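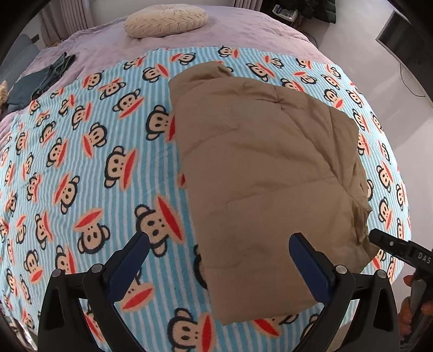

# About Getley

Getley sells hand tools, fixings and small hardware online, and tests most of it first. We say most because testing all of it would be a lie. There are 119 items in the shop at the time of writing, and a few of them are things like split rings and cotton thread, where there is only so much testing a person can stand.

We started because we kept buying bad tools. Anyone who has shopped for a pair of pliers online will know how it goes. The listing says the tool is perfect for professionals, beginners, home use, workshop use and gifts. It has thirty good reviews, half of which seem to be for a phone case. It comes in a bag with no instructions and the jaws don't meet. You send it back, or more likely you put it in a drawer, and then you buy another one that was made on the same line and has a different name stamped on the handle.

We can't fix that. What we can do is keep a short list of things we would use ourselves, write down what they are bad at, and leave the rest to other shops.

## What we sell

Mostly tools for people who mend, make and alter things at a kitchen table. Snap presses, awls, eyelet setters, small hammers, seam rippers, cutting mats, waxed thread, needles that don't bend. There's a shelf of glue, which we are wary of in general, and one brand of fabric marker that washed out of cotton for us and did not wash out of nylon. The product page says so.

Most of our stock comes from two suppliers. Prarkier makes the awls and the heavier setters. Jomden makes the cutting tools and the mats. Neither of them owns any part of Getley and neither sees our product pages before they go up. Jomden has asked us to take down a remark about one of their knife handles. The remark is still there, and so is the knife, since the blade is very good and some people have smaller hands than ours.

## How we test

Every tool with a moving part gets 300 uses on the bench before it is listed. For a snap press that means 300 snaps. We chose the number because it's the point at which we got bored, and we'd be suspicious of any shop that gave you a grander reason. It does catch the worst of them. Springs go early, and so do cheap pivots.

After that the tool goes home with somebody for a month and gets used on whatever they have waiting: coats, bags, bedding, dog leads, a tent. Bench tests are tidy and houses aren't. A press that works well on two flat layers of canvas can make a mess of a padded jacket, and you'd never learn that from a scrap of offcut.

We are careful about what we claim from this. One tool used by one person for a month tells you something about that tool. It doesn't tell you about the next batch, and batches change. If we hear that one has, we pull the listing and test again, which is why things sometimes vanish from the shop for weeks.

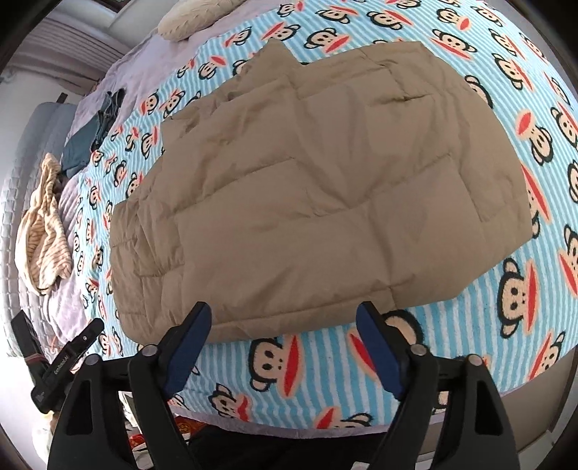
## What we won't say

There are words we keep off the product pages:

- **Professional grade.** There is no grade.
- **Heavy duty**, unless we can tell you how heavy.
- **Universal.** Snap dies, in particular, are never universal, whatever the box says.
- **Lifetime guarantee.** Whose lifetime is a fair question and we have not had a good answer from any maker yet.
- **Eco** anything. We post things in cardboard. That's the whole of it.

We don't do countdown clocks or pretend sales either. The price goes up when the supplier's price goes up, and now and then it comes down.

## Reviews

You can leave one if you've bought the item. We publish the bad ones, apart from those about the weather or the courier's manners. We don't offer money off for a good review and we'd ask you to be a bit doubtful of the five-star ones here too – people are often pleased with a tool on the day it arrives. The more useful reviews come later, so we write to you once, after 5 months, and ask if it still works. Then we leave you alone.

## Where we are

Our unit is on Gebremichael Yard, up the ramp and through the blue door. It is a stockroom with a bench in it and there's no showroom, but you can come and try a tool on a Thursday between ten and four. Bring whatever you're trying to mend. We'll tell you if we think a tool won't do the job, and we have sent people away with nothing.

## Returns

Sixty days, used or not. If it broke, we'd like the pieces back, as we keep them and show them to the supplier. Full terms are on the returns page, in ordinary words, and they take less than five minutes to read.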